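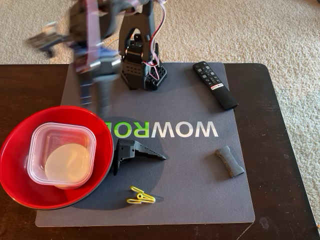
Stelcombe, August

Home Routines, handout for session 5
Surfaces, bowls and the remote control
Notes by Britta Weidemann

Last session ended in an argument about coffee tables, so we pick it up there. The question was whether giving small things a "home" on a table keeps the table tidy. Most of the books on the reading list say yes. I am less sure, and I would like you to be less sure too before you hand in your plans.

Start with the red bowl and the TV remote. Both are on the same dark gray mat, on the same brown wooden table, and the remote is lying at a slant in the open. The standard advice would be to put the remote in the bowl. Before you write that down, ask what it would fix. A slim black remote on a dark gray mat is a little hard to spot in the evening. Inside a bowl it may be easier to find, or it may end up under the mail. The books don't test this. They say it and move on to baskets.

1. What the bowl is supposed to do

The usual claim is that a container sets a limit. When it's full, you sort it. Gavin Ritchie repeats this in his chapter on living rooms, and it sounds sensible until you look at how people treat a full bowl. In the diaries from last year's group, the full bowl mostly got a second bowl beside it. A limit works if somebody enforces it, and then it's the person doing the work. You could leave the bowl out of the sentence.

A bowl also has no direction. A long thing like a remote stands up in it or lies across the top, and small things slide underneath. If you want a place for long things, a shallow tray is the better guess. I say guess on purpose.

2. What the mat does

I am kinder to mats. A fabric mat gives you an edge, and an edge is easy to check: things are on it or off it. It also comes up in one piece when you want to wipe the table. Two cautions:

– Dark fabric shows pale smudges. There are a few faint ones toward the lower right of ours. Whether they come off with a damp cloth depends on what they are, so try a corner first.
– A mat makes the area look assigned. People then put more on it. Several of you wrote that a mat "contains" clutter, and I would like to see that in your own diary before I believe it.

The big lettering across the mat reads backward, WOWRO in white-gray and bright green. Someone will ask if a plain mat would look calmer. Probably, but looking calmer and being easier to keep clear are separate questions, and the catalogs mix them up all the time.

3. The Kleinschmidt rule

You will meet this in the reading: touch each object once, and put it straight where it belongs. It is fine for mail. For a remote it makes no sense. You pick up a remote many times in one evening, and the place it belongs is wherever your hand is. Any plan that needs the remote put away between uses will last two days.

The same goes for the Odutus trays that the Huvent shop sells for the purpose, with a slot for each remote. Maybe they help in a house with several. I have seen no evidence beyond the leaflet, and the leaflet was written by the people with trays to sell.

4. For your own table

Pick one surface you use daily. Leave it alone for the first evening and write down what is on it at bedtime. Then choose a single change (a bowl, a tray, a mat, or taking one of these away) and keep the diary going until we meet again. Do not change anything else, or you won't know what did it.

Write down where the remote was each time. If it's in its place because you moved it there just before writing, say so.

Reading: Ritchie, the living room chapter, up to page 212. Skip the shopping list at the back.

Home Routines, Stelcombe Evening Classes, Room 2 | Contact the office | Copyright Stelcombe Evening Classes | Back to top

Related handouts
Drawers: what dividers can and can't do
Keeping a tidying diary
The hallway and the key hook
Cloths, sprays and labels that promise too much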